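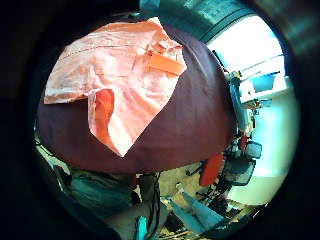

Ticket: Line breaks lost in poetry submissions
Opened by: Charmaine Masilela, poetry reader, Lasville Review
Status: Waiting on author

22 Oct 2013, Charmaine
Hello all, and sorry to bother you when I know the spring issue is eating everyone alive. Rafail Moschos sent us a sequence of 19 poems through the Mivley form, and in my reading queue every one of them has turned into a solid paragraph. I only noticed when I got to the villanelle — I'd been reading the first few as prose poems and rather liking them! Could somebody take a look before I write to him?

Reply, Gert Zulu
Thanks, Charmaine, and no bother at all. I opened the original file he uploaded and the stanzas are all where they should be, so the trouble is on our side. Does it happen with stories too, or only poems?

Reply, Charmaine
Only poems, as far as I can see. The two stories I opened look fine, but then they have proper paragraphs.

Reply, Gert
Found part of it. The form strips single returns from anything pasted into the text box, and it keeps double ones. I've switched on "preserve spacing" for the poetry category. New entries come through correctly, and I tested with 25 lines of my own, which you are kindly asked never to read.

Old entries won't repair themselves, I'm afraid. Mandla Sibiya is pulling the uploaded files for everything received since March. Where there's only pasted text, we'll have to ask the poet to send it again.

Reply, Mandla
Rafail's file is attached to his entry now. Page 2 has a long gap in the middle of a line — could he confirm it's meant?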